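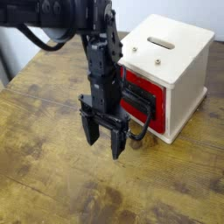
4 Preparing and Installing the Sign Set

4.1 Before you begin

This section applies to the Ivik wayfinding sign set, second issue, dated January 1, 2018. It replaces the loose sheet supplied with earlier sets. Sites that have already mounted signs under the earlier sheet need not remove them, but should check the arrow signs against 4.5.

The set is intended for use inside public buildings such as libraries, clinics, council offices and small stations. It does not cover fire exit signs, fire equipment signs or any other sign required by law. Those signs must be obtained and placed in accordance with the rules in force at the site, and no sign from the Ivik set may be mounted in a position that hides or crowds them.

You will need:

The symbol sheet and the order form
A floor plan of the building, on paper, showing all doors and stairs
A tape measure and a spirit level
A soft pencil
A clean, lint-free cloth
The mounting pads supplied with the set

4.2 Choosing the symbols

1. Walk the public route from the main entrance to each room or service that visitors use. Mark on the floor plan every point at which a visitor must choose between two or more directions. These are referred to below as decision points.

2. Mark each destination with a circle and each decision point with a cross.

3. For each destination, select one symbol from the symbol sheet. Use the same symbol at the destination and at every decision point leading to it. A visitor who has followed a cup and saucer along a corridor should not arrive at a door marked with a knife and fork.

4. Where no symbol on the sheet suits the destination, use a word sign. Do not combine two symbols to make a third.

5. Enter the symbol numbers on the order form. Word signs are entered separately on the reverse.

Note: Symbols 31 to 36 are close in outline and may be confused at a distance. Where two of them would be used on the same floor, word signs are recommended for one.

Note: A sign at a decision point should carry no more than four symbols. If more are needed, list the destinations on a directory board at the entrance and sign only the nearest ones at the decision point itself.

4.3 Colour and contrast

The set is supplied in two versions, light symbol on dark ground and dark symbol on light ground. One version should be used throughout a building. On pale or painted walls the dark ground is normally the easier to find. On brick, stone or dark timber the light ground should be ordered.

Signs may be supplied in a house colour on request. A printed proof will be sent first and should be viewed in the corridor where the sign will be mounted, under the lighting in use during opening hours. Proofs approved from a screen cannot be accepted.

Caution: Do not rely on colour alone to tell one department or floor from another. A number or letter must always appear with the colour.

4.4 Mounting

1. Clean the wall with the dry cloth. If the wall is greasy, wash it with mild soap and water and allow it to dry fully.

2. Mark the height of the sign with the pencil. All wall signs on a floor should be mounted with their lower edges at the same height.

3. Place the sign on the side of the door nearest the handle. Leave a gap of 100 mm between the door frame and the edge of the sign. Do not mount a sign on the door itself, as it cannot be read when the door stands open.

4. Check the pencil line with the spirit level.

5. Remove the backing from the mounting pads and fix one pad in each corner of the sign. Large signs, marked L on the reverse, take two further pads along the centre.

6. Press the sign to the wall and hold it firmly for 10 seconds at each pad.

7. Remove the pencil marks.

Caution: The pads grip at once and the sign cannot be moved after it has been pressed. Pads that have been lifted from a wall must not be used again.

Caution: Do not use pads on wallpaper, loose paint or fresh plaster. Order the screw-fixing kit, part 684.

Ceiling signs must be hung by a competent person using fixings suited to the ceiling. They are not covered in this section.

4.5 Arrows

1. Place the arrow on the side of the sign towards which it points. A left arrow stands to the left of the symbol and a right arrow to the right.

2. Use the upward arrow to mean straight ahead. Do not use it to mean upstairs. Where a visitor must climb, use the stairs symbol together with the floor number.

3. Do not use the downward arrow to mean straight ahead on the same site.

4. Where a lift and a staircase lead to the same floor, sign both, with the lift first.

4.6 Checking the finished route

When all signs are in place, ask a person who does not know the building to find each destination from the main entrance without help. Follow at a distance and do not prompt. Record on the floor plan every point where the person stops, turns back or asks the way. At the Latley and Stekov sites most such stops were found at stair landings, where a sign had been mounted behind the swing of a door.

Add or move signs where stops have been recorded, and repeat the check with a different person. If possible, at least one check should be made by a person using a wheelchair and one by a person who does not read the local language.

Keep the marked floor plan with the building records. It will be needed when rooms change use and symbols have to be replaced.

4.7 Queries and replacement signs

Questions about the choice of symbols should be sent to Femke Dijkstra, Symbol Design. Orders for replacement signs, pads and fixing kits should be sent to Bożena Adamczyk, Supply, quoting the symbol number and the size letter printed on the reverse of the sign. Orders received in December are dispatched in the new year.

For cleaning and routine care, see Section 5.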